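How to clean brushed metal without ruining the finish

Last updated: 7 October 2019

Most advice on cleaning stainless steel is written by people with a spray to sell. I've tried a fair amount of it over the years, on pots and canisters and the shell of a toaster, and I've come around to a method that costs close to nothing and takes ten minutes. It won't make old metal look new. If a page promises you that, close it.

What follows is for brushed or satin stainless steel, the gray kind with fine lines in it, and mostly for curved pieces, which show mistakes far more than a flat fridge door does. Much of it works on polished steel too. It's not for aluminum, not for silver plate, and not for anything with a colored coating.

What you need

Two soft cloths that don't shed. Old cotton T-shirts are fine if the printing is cut off.
Plain dish soap.
Warm water in a bowl.
White vinegar.
Baking soda.
A soft toothbrush.
A few wooden toothpicks.
A small amount of mineral oil, optional, and I'd skip it the first time.

You'll notice there's no stainless steel cleaner on the list. I bought a 16-ounce bottle of Gorholm polish in May on the strength of 1,681 reviews, nearly all of them glowing. It smells like oranges and leaves the metal dark and shiny for a day or two. Then it collects dust, and every hand that touches it leaves a print worse than the ones you started with. When I finally washed it off with dish soap, the metal looked exactly the way it had after the dish soap I used before the polish. So I paid for the orange smell.

The Vorkix cloth I bought at the same time is a decent cloth. It's sold as having 164 "active zones," and I've looked at it closely and couldn't tell you where one of them begins. The T-shirt does the same work.

Step 1. Find out what you have

Before any cleaning, look at the metal in good light, near a window or under a lamp you can move. Tilt the piece or move the lamp and watch the highlights. On brushed steel you'll see fine lines running one way. That's the grain, and you need to know its direction before you touch anything.

On a curved piece the grain usually runs around the body, but don't take my word for it. I have a canister where it runs top to bottom on the side and in circles on the lid. The darker bands you see following a curve are often reflections and nothing else. Move your head. If the band moves with you, it isn't a stain and you can stop worrying about it. I once spent most of an evening scrubbing a reflection of a door frame.

Then try a magnet if you like. People say that a magnet tells you good steel from bad. It doesn't. Plenty of good stainless isn't magnetic and plenty of good stainless is. All you learn is whether the magnet sticks.

Step 2. Unplug it, empty it, cool it down

If it has a cord, unplug it. If it was in use, let it get fully cold. Soap dries on warm metal before you can wipe it, and then you have streaks to deal with as well as the dirt. Take off lids, trays and knobs that are meant to come off. Leave alone anything held on with screws unless you've got the manual and some patience.

Never soak an appliance. It sounds obvious, and yet I've seen a guide recommend setting a toaster "briefly" in a shallow sink.

Step 3. Dust first, dry

Wipe the whole surface with a dry cloth before it gets wet. Grit dragged around under a wet cloth is what makes most of the fine scratches people blame on their cleaner. Shake the cloth out, turn it over, and do it again.

Step 4. Wash with the grain

Put two drops of dish soap in the bowl of warm water. Two drops really is enough. Dip the cloth, wring it out hard so it's damp and doesn't drip, and wipe in the direction of the grain with long strokes. On a round body that may mean turning the piece instead of moving your arm.

Circles feel more thorough, but don't. Whatever scratches you make going with the grain will mostly disappear into the lines that are already there, and the ones that go across it will catch the light for as long as you own the thing.

Rinse the cloth in clean water, wring it out, and go over everything again to take off the soap. Most of the cloudy film people complain about is soap they left behind.

Step 5. Slots, vents and grooves

Long narrow openings are where a quick wipe gives you away. Grease and dust gather in the ends, especially in a slot that tapers to a point, and a cloth over a fingertip won't reach.

Use the toothbrush dry first, and brush outward, away from the opening. Pushing crumbs and dust into a vent is a poor trade for a clean edge. For the narrow ends, wrap one layer of damp cloth around a toothpick and draw it along the edge toward you. Replace the cloth when it's gray.

Please don't use a knife tip or a straightened paper clip. The edge of a slot is the one spot where a scratch shows up against a dark background, and you'll see it every morning. Canned air is also oversold, in my opinion. It moves the dust from the place you can see to the place you can't.

If there's electrical stuff behind the opening, nothing wetter than a wrung-out cloth should go near it.

Step 6. Spots that stayed

White or chalky marks are usually minerals from the water. Dampen a corner of the cloth with white vinegar, hold it against the mark for a minute, wipe with the grain, and then wipe again with plain water. I keep vinegar away from rubber seals. You'll read that it should sit overnight. I've tried a minute and I've tried overnight, and couldn't find a difference on anything except the smell of the kitchen.

Brown, sticky marks are generally cooked-on oil. Mix baking soda with a little water until it's like toothpaste, spread it on with a finger, leave it for ten minutes, and rub gently along the lines. Test it somewhere out of sight first if the finish is shiny. Baking soda is mild, but "mild" isn't the same as harmless on a mirror polish, whatever the back of the box says.

And please, not both at once. Baking soda with vinegar makes a satisfying fizz, and what's left afterward is mostly salty water. It's the most repeated cleaning tip on the internet and I don't know anyone who has compared it with plain baking soda and come back impressed.

Rainbow colors near a burner or a heating element come from heat. Vinegar sometimes lightens them. On my old Prinora kettle it took the color down by maybe half, and the rest is still there. I've decided it can stay.

Small orange specks might be rust, but they're often bits from steel wool or a cheap scrubber that have rusted on top of the metal. Baking soda paste takes those off. If you can feel a pit under your fingernail afterward, it's in the steel, and no household product is going to fill it.

Step 7. Dry it, and mean it

Use the second cloth, the dry one, and go with the grain again. Don't let it air-dry unless you enjoy step 6. Pay attention to the underside of a rolled edge and to the places where a curve meets a flat part, where water hides and then runs out after you've put everything away.

About the oil

A lot of guides finish with a drop of mineral oil or, worse, olive oil. Olive oil goes sticky. Mineral oil doesn't, and a very thin wipe does even out the look of a surface with a lot of small marks on it. It also attracts lint. I'd use it on something that sits on a high shelf and gets looked at, and not on anything I handle every day. Use less than you think and buff until the cloth slides.

Can scratches be taken out?

Sometimes. The housewares shop in Gronow sells a scratch kit with three pads, and the leaflet says it restores "any" finish. I tested it on the bottom of a pan I didn't care about. It did remove the scratch. It also left a smooth patch the width of my thumb where the brushed lines used to be, and the patch is easier to see than the scratch ever was. On a big flat panel, someone with a steady hand might blend that in. On a tight curve I don't believe it, and I'd like to see the before and after in the same light.

One popular post I read had 307 comments underneath, and the people who were happy had nearly all worked on flat doors. The people with kettles and round bins were the ones asking how to undo it.

How often

Wipe with a damp cloth and dry when it looks like it needs it. Do the full routine when fingerprints no longer come off with that, or before guests if you're that kind of person. A printed schedule is mainly a way of selling refills.

Check your work from the side, with your eye low and close to the surface and the light coming across it. Straight on, almost any metal looks clean. From a low angle you'll see leftover soap as a haze with a soft edge, and water marks as rings.

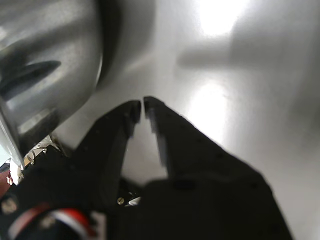 If there's still haze at that angle, go back to plain water and a clean part of the cloth, and dry it again. More product won't help, and two passes with water usually will. Wash the cloths afterward without fabric softener, which leaves a film on the cotton that ends up on the metal the next time.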